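I have finally worked out a washing system that suits this house, and it only took me three winters to get there. Regular readers will remember the old arrangement, where everything went into one enormous hamper in the hallway and came out again a week later smelling like a football shed. I'm not proud of it, but there you go.

What changed things was buying smaller baskets. I got mine from Prodano, the homewares place out near Cleltau, and they're just plain plastic with smooth sides, no holes or slats for a zip to catch on. I was after the wicker ones at first (they look so lovely in magazines!) but I've snagged too many jumpers over the years to go down that road again.
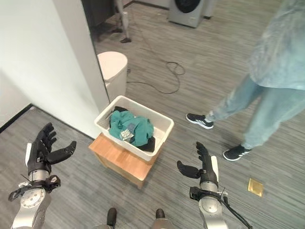
The other thing I'd really recommend is getting the basket up off the floor. A little stool will do, or a box, whatever you've got lying about the place. My back has been grumbling since October, and not having to bend all the way down for every sock has made a surprising difference - I even catch myself humming while I sort.

As for sorting, I keep it very simple. Darks and deep greens go in together on a cool wash, towels get their own load, and anything with a care label I can't read any more takes its chances with the darks. Mum would have had a fit, bless her, but nothing has been ruined so far apart from one cream cardigan, and that was my own silly fault for rushing.

I do still need to sort out the pegs. Half of mine went brittle over summer and snap as soon as you look at them, so if anyone has found a decent sort that lasts in full sun, please leave me a comment.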